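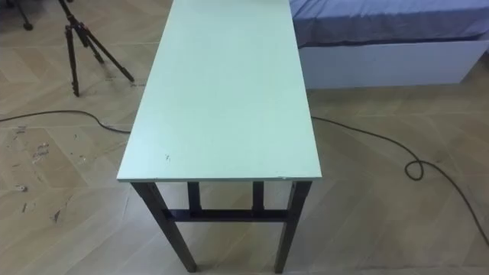
연한 민트색 상판의 긴 테이블. 다리는 짙은 색이다.

12월에 짐을 줄이면서 집에서 쓰던 책상을 처분했다. 그 뒤로 긴 테이블에서 일하는 날이 많아졌고, 자연스럽게 종이로 하는 일이 늘었다. 오늘은 그중에서 가계부 얘기를 적어 둔다. 앱을 지우고 공책으로 돌아온 지 두 달이 조금 넘었다.

그전에는 Jivivon이라는 가계부 앱을 썼다. 카드 내역을 자동으로 가져오고 항목도 알아서 나눠 준다. 처음 반년은 편했다. 문제는 내가 앱을 열지 않게 되었다는 점이다. 기록은 쌓이는데 읽지를 않으니 월말에 잔액을 보고 놀라는 일은 그대로였다. 분류도 자주 틀렸다. 동네 철물점에서 산 전구가 외식비에 들어가 있고, 병원 주차비는 매번 취미 항목으로 갔다. 고치려면 화면을 네 번 눌러야 해서 그냥 두었다.

지우기 전에 내역을 파일로 내려받았다. 모두 434건이었다. 인쇄해서 형광펜으로 줄을 그으며 읽었는데, 기억나지 않는 지출이 꽤 있었다. 해지한 줄 알았던 구독이 하나 살아 있었고, 편의점이 생각보다 많았다. 편의점은 한 번에 4,000원 정도라 쓸 때는 돈을 쓴다는 느낌이 없다. 줄을 그어 놓고 보니 한 장에 형광펜이 안 닿은 줄이 별로 없었다. 구독은 그날 해지했다.

공책은 Tandivard에서 나온 줄 공책을 샀다. 표지가 얇고 종이가 약간 누렇다. 만년필로 쓰면 뒷면에 비친다고 들었는데 나는 볼펜만 쓰니까 상관없다. 칸이 인쇄된 가계부도 살펴봤지만 항목이 너무 많았다. 경조사비 칸이 매일 있을 필요는 없다.

쓰는 방식은 단순하다. 왼쪽에 날짜, 가운데에 내용, 오른쪽에 금액을 적는다. 항목은 나누지 않는다. 대신 다음에는 안 사도 되겠다 싶은 것 앞에 점을 찍는다. 월말에는 점 찍은 것만 따로 더한다. 전체 합계도 내기는 하는데 점의 합계를 더 오래 보게 된다. 지난달에는 점이 제일 많이 찍힌 것이 배달비였다. 음식값이 아니라 배달비만 따로 적으니까 그렇게 됐다.

영수증은 버리지 않고 봉투에 모은다. 저녁 9시쯤 봉투를 비우면서 옮겨 적는다. 늦게 들어온 날은 다음 날 아침에 한다. 이틀이 밀리면 현금으로 쓴 것부터 기억이 안 난다. 그런 날은 억지로 맞추지 않고 '모름'이라고 쓰고 금액만 적는다. 첫 달에는 모름이 일곱 줄이었고 둘째 달에는 두 줄이었다.

이 방식은 Shahab Kermani라는 사람에게 배웠다. 예전에 Shojaei라는 작은 찻집을 같이 드나들며 알게 된 사이다. 장사를 오래 한 사람이라 장부를 손으로 쓴다. 내가 앱 얘기를 꺼냈더니 합계는 기계가 내도 되는데 적는 건 자기가 해야 한다고 했다. 그때는 흘려들었다. 나중에 공책을 보여 달라고 했더니 선뜻 보여 줬는데, 글씨가 작아서 반은 못 읽었다. 점을 찍는 것도 그 공책에서 본 것이다. 다만 그 사람의 점은 외상 표시였다.

불편한 점도 적는다. 우선 검색이 안 된다. 지난번 정수기 필터를 언제 갈았는지 찾느라 공책을 처음부터 넘겼다. 지금은 맨 뒷장에 필터, 보험, 자동차처럼 가끔 나가는 것만 따로 적는다. 환불도 애매하다. 산 날의 줄을 지우면 지저분해져서 돌려받은 날에 빼기로 적고 있다. 카드 할부는 산 날에 전액을 쓴다. 매달 나눠 적어 봤더니 이미 다 낸 것 같은 착각이 들었다.

계산은 계산기로 한다. 처음에는 암산으로 해 보려고 했는데 세 번 더해서 세 번 다 다른 숫자가 나왔다. 월말 정산에 걸리는 시간은 길어야 최대 40분이다. 이때만은 영수증과 공책, 계산기를 한꺼번에 펼쳐 놓아야 해서 넓은 자리가 필요하다. 작은 식탁에서 하면 영수증이 꼭 한 장씩 바닥에 떨어진다.
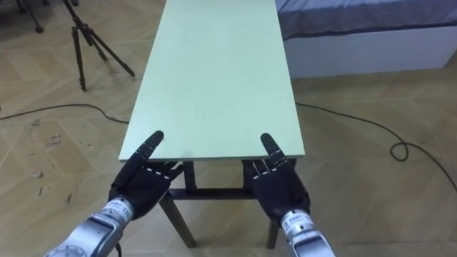 다음 달에 바꿔 볼 것

우선 장보기 예산을 주 단위로 나눌 생각이다. 한 달로 잡으니 첫 주에 많이 쓰고 마지막 주에 냉동실을 뒤지게 된다. 주마다 첫 줄에 쓸 수 있는 금액을 적고 장을 볼 때마다 빼 나가면 될 것 같다.

그리고 선물로 쓴 돈은 네모로 표시할 것이다. 점을 찍기도 그렇고 안 찍기도 그래서 계속 망설였다.

공책은 이제 절반쯤 남았다. 같은 것을 한 권 더 사려고 Ferkthorpe 문구점에 들렀는데 줄 공책은 품절이고 모눈만 있었다. 모눈은 금액 자릿수를 맞추기에 좋아 보였지만 일단 사지 않았다. 다음 주에 줄 공책이 들어온다고 해서 전화번호를 남기고 왔다.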